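PRESS RELEASE

9 April 2018

Niswood opens shared work lounge in Gemotbridge, with refillable bottles and wooden tables for visitors

GEMOTBRIDGE – Niswood, the operator of small shared workplaces, today announces the opening of its new lounge in the center of Gemotbridge. The lounge is the third place under the Niswood name and the first one which was furnished completely together with Remden, the maker of wooden tables and wall panels. It is open to members and to day visitors, and no reservation is needed for the first visit.

The new lounge takes the ground floor of a former stationery shop. Niswood has kept the large shop window and the old door handle, and has changed almost everything else. The floor was leveled, the ceiling was painted, and the wall between the shop and its storage room was removed, so that daylight now reaches the back of the room. The work took seven months and was finished two weeks later than planned, for which the company thanks its first members for their patience.

A room made for short and long visits

Many people who work in shared places stay the whole day, but Niswood has learned from its first two lounges that a growing number come only for one or two hours. They want to answer messages, drink something, and continue on their way. The Gemotbridge lounge is planned for both kinds of visitor. The long tables in the back part are for people who need to spread out their papers. The smaller tables near the window are for people who come and go.

There are nine tables in total. Every place has a power socket below the edge of the table, and a computer mouse can be borrowed at the desk without a fee. Telephone calls are welcome in the front part. In the back part the company asks its guests to speak quietly, and there is a small closed room for longer calls.

Wood on the tables and on the walls

Remden has delivered the tables and the wall covering for the lounge. The two companies wished to have a room which feels more like a dining room at home than like an office. For this reason the wood was given a warm honey tone, and the surface of the tables was finished with a gloss that can be wiped with a damp cloth.

"A table in a shared room has a hard life," Remden said in a statement. "People put down cups, keys and bags on it the whole day. We prefer that the table is used, and that it is easy to repair. If a member makes a scratch, we would like to hear of it early, and we will come and polish it."

Remden will visit the lounge each September to inspect the furniture and renew the finish where it is needed. The cost of this service is included in the agreement between the two companies and will not be added to the price of membership.

Water is free, and the bottle stays in use

Visitors to the lounge can take drinking water as often as they like. The water point was installed by Ursu, a local supplier of filters and taps, and stands beside the kitchen counter. Guests may bring their own bottle or cup. Those who forgot to bring one can use a cup from the shelf and return it to the counter after use.

Niswood also asks its members to mark their own bottles. Clear bottles with a white cap look very much alike, and in the first two lounges they were often taken home by the wrong person. A small sticker on the body of the bottle is enough – it does not have to be beautiful. Sheets of stickers are available at the desk, and members are free to bring their own. Please put them on the bottle and not on the furniture, as the glue is difficult to remove from the glossy finish.
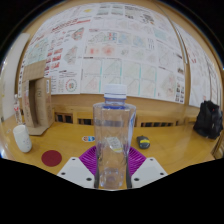 Opening hours and prices

The lounge in Gemotbridge is open from early morning until evening on all working days. Day visitors pay at the desk when they arrive. Members of the other two Niswood lounges can use the new one with their present card and do not have to register again. A first visit of up to two hours is free for residents of Gemotbridge – it is enough to show a letter or a bill with a local address.

Bicycles can be left in the courtyard behind the building. There is no car parking at the address, and Niswood recommends the public parking near the bridge.

About Niswood

Niswood operates shared work lounges in small and middle-sized towns. The company chooses empty shops on the ground floor and works with suppliers from the region whenever this is possible.

About Remden

Remden makes tables, benches and wall panels from wood for restaurants, schools and workplaces. Repair and refinishing are offered for all of its furniture.

Press contact

Journalists who would like to visit the lounge or to receive further information are asked to contact the Niswood press office in Gemotbridge. Visits outside the opening hours can be arranged.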